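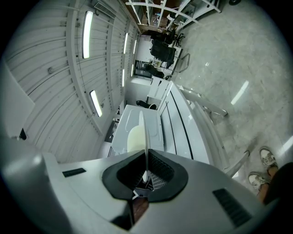
White appliance, recessed top panel.

Home Forums Appliances Laundry Log in
Search this site Go

RCD trips when appliance is plugged in but switched off at its own button

Posted by Noura Qudah, 07/12/2018

The kitchen circuit at our unit in Doltstead trips three or four minutes after I plug in a small white appliance. The button on the unit itself is off. It does the same in the laundry, which is on a separate RCD. Everything else on both circuits behaves. The lead is 80 cm, moulded plug, no visible damage. Is this the appliance or the wiring?

2 answers

Danuta Kozłowski
The appliance. Two separate RCDs tripping on the same load rules out most wiring faults. The front button is often single pole, so the neutral stays connected, and the mains filter usually sits ahead of the button anyway. A leaky filter capacitor or a damp terminal block will pass current to earth with the button off.

A standard household RCD is rated at 30 mA and may trip well below that. I have measured healthy ones letting go at 25. If other gear on the circuit is already leaking 14, there isn't much margin left.

Have it insulation tested at 500 V, active and neutral joined, to earth. Under 1 megohm is a fail. Don't use it in the meantime, and don't run it from an adaptor with the earth pin removed.

Helpful (3) Share

lekalov
had this with an old Wemach, it was the cord where it goes into the back. new cord fixed it. could be the RCD is just worn out too, they do get touchy

Helpful (0) Share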